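홈 | 살림 노트 | 주방 | 공구와 수납 | 계절 정리 | 글 목록

잡동사니 통, 일 년에 한두 번은 바닥을 봅시다

어느 집이나 하나쯤은 있지요. 이름은 공구통인데 열어 보면 공구 반, 어디서 왔는지 모를 물건이 반인 통 말이에요. 저희 집은 다용도실 선반 맨 아래 칸에 그 통이 있는데, 지난 10월에 벽지 긁을 헤라 하나 찾겠다고 손을 넣었다가 결국 그날 오후를 통째로 정리에 써 버렸습니다. 그래도 하고 나니 얼마나 개운하던지요! 그때 해 본 방법을 조금 길게 적어 봅니다.

우선 신문지나 헌 이불보를 넓게 펴고 다 꺼내세요. 통 안에서 뒤적이며 고르면 꼭 밑에 깔린 것은 그대로 남더라고요. 꺼낼 때는 장갑을 끼시고, 날이 있는 것부터 먼저 집어내 한쪽에 모아 두시면 마음이 편합니다. 아이들이 옆에서 구경하고 싶어 하면 그다음에 부르셔도 늦지 않아요.

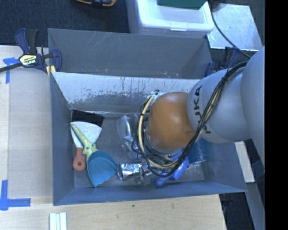 꺼낸 물건은 쓰임새대로 나누는데, 너무 잘게 나누면 나중에 지키기가 어려워요. 저는 긁고 바르는 것, 뜨고 담는 것, 조이고 자르는 것, 그리고 도무지 모르겠는 것, 이렇게 4가지로만 나눕니다. 모르겠는 것은 봉지에 담아 날짜를 써 두었다가 다음 정리 때까지 한 번도 안 찾았으면 보내 줍니다. (딱 한 번, 보내고 이틀 만에 찾은 적이 있긴 합니다. 의자 다리에 끼우는 부속이었어요.)

넓은 날이 달린 헤라는 마른 퍼티가 남아 있으면 다음번에 줄이 죽죽 가니까, 미지근한 물에 잠깐 불렸다가 플라스틱 카드로 살살 밀어 주세요. 금속 날이면 물기를 바로 닦고 기름을 한 방울 문질러 두시고요. 손잡이 끝에 구멍이 있는 것은 통에 넣지 말고 고리에 걸어 두면 자리도 덜 차지하고 찾기도 쉽습니다. 저는 Arneck 고리를 쓰는데 꼭 그게 아니어도 되고, 굵은 못 하나면 충분해요.

모래놀이 삽이나 조개 모양 스쿱 같은 것도 버리기 전에 한 번만 생각해 보세요. 화분 흙 옮길 때, 고양이 모래 덜 때 그만한 게 없습니다. 골이 진 것은 골 사이에 흙이 끼니 헌 칫솔로 문질러 씻고 엎어서 말리시면 됩니다. 먹는 것에 쓰던 스쿱하고는 꼭 따로 두시고요.

통이 비었으면 이제 통 차례예요. 바닥에 눌어붙은 때는 주방세제 푼 물을 부어 한 시간쯤 두었다가 솔로 닦습니다. 안쪽 벽이 긁히고 벗겨진 것은 닦아도 돌아오지 않으니 너무 애쓰지 마세요. 저도 처음엔 철 수세미로 박박 밀다가 흠집만 더 냈답니다. 다 마르면 바닥에 미끄럼 방지 매트를 한 장 잘라 깔아 주세요.

다시 넣을 때는 무겁고 납작한 것을 아래에, 길쭉한 것은 벽 쪽에 세우고, 자주 쓰는 것은 맨 위에 올립니다. 통 옆에 종이테이프로 큰 글씨를 붙여 두면 다른 식구도 제자리에 넣어 줘요. 뭐, 늘 그런 것은 아니지만요.

2021/12/05 씀
다음 글에서는 서랍 속 건전지 보관을 적어 볼게요.

이전 글 | 다음 글 | 맨 위로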